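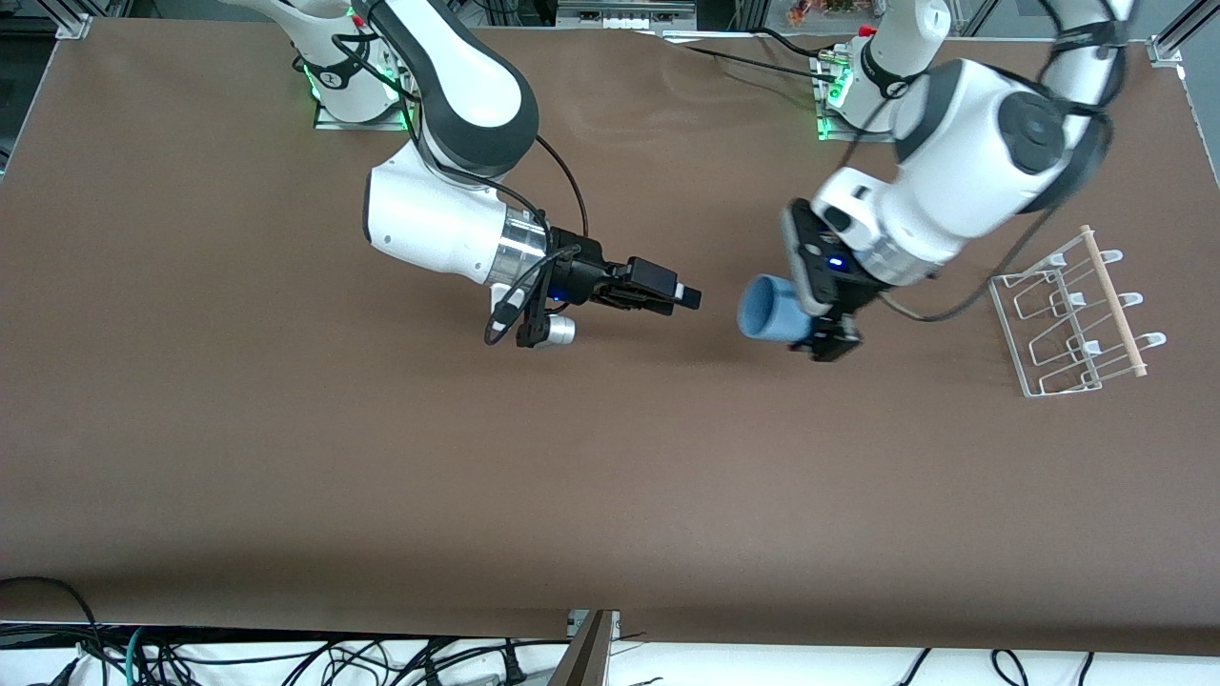 Fig. 11. Handover position, left arm holding the cup, right gripper closed.

Guides > Brorkari Bench > Two-Arm Setup > Handover
Filed under: Shared Workshop Builds
Last updated in July

Section 11: Teaching the handover

By now both arms should be bolted down, powered up and showing green at the base. If one isn't, go back to the power section. Staring at it has been tried.

The goal is to pass a cup from the left arm to the right arm and then into the dish rack. A toddler can do this. Allow an evening.

Note: Left and right mean the robot's left and right. If you stand at the front edge of the table, facing the bases, the robot's left arm is on your right. Otis Holloway labeled everything the other way in the first draft, and we are still finding his tape.

Before you start

1. Check that the brown paper is taped flat. Small wrinkles are fine. A ridge tall enough to catch a cup rim is not.
2. Set the rack beside the left arm, outside the handover area, and leave it empty.
3. Move each arm slowly through its full reach by hand and watch the cables. You want slack at the wrist, but not enough to lasso the gripper.

Teaching the positions

4. In Vaniren, open a new routine and set the speed to 3 percent. Yes, it's slow. Leave it there.
5. Close the left gripper on the cup and lay the cup on its side, with the rim toward the right gripper. Keep it just clear of the table. Save this as HOLD.
6. Bring the right gripper in, fingers closed, until it is level with the cup and a short gap remains. Save this as APPROACH.
7. Back the right gripper off, open it, and bring it in again so that one finger goes inside the rim and one stays outside. Save this as GRASP.
8. Close the right gripper, wait 200 milliseconds, then open the left. Swap that order and you have taught the robot to drop cups.
9. Retract the left arm all the way before the right arm moves toward the rack.

CAUTION: Keep your hands out of the space between the grippers whenever the motors are live. The arms stop for the red button and for very little else.

CAUTION: Loose cables on the floor along the front of the table are a trip hazard. Walk around them, especially while carrying a laptop that belongs to the shop.

If it goes wrong

Error 205 means the two arms have asked for the same piece of air. Reteach APPROACH a little farther out. If the cup twists as the left gripper lets go, the right one is gripping off center. Young-sook Do's fix is to redo step 7 from scratch — annoying, but quicker than nudging numbers until closing time.

Once the handover runs clean, save it to the Koo folder and continue to Section 12, Loading the Rack.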